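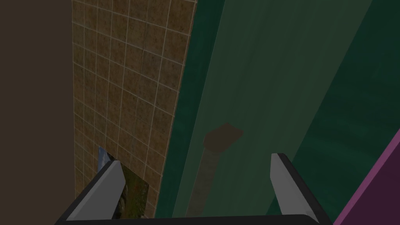 Kullow Evening Choir – Altos' Corner

So I've finally learnt the second verse of the Zosine song, mostly by singing it on the bus with my scarf over my mouth. Ekua gave us all the breathing marks last week and I'd copied half of mine in the wrong place! Henk says the basses are no better, bless them. We've got 16 songs to get through before the March concert and I still come in early on the slow one – every single time. Seidu is bringing the tea urn again, so do bring a mug.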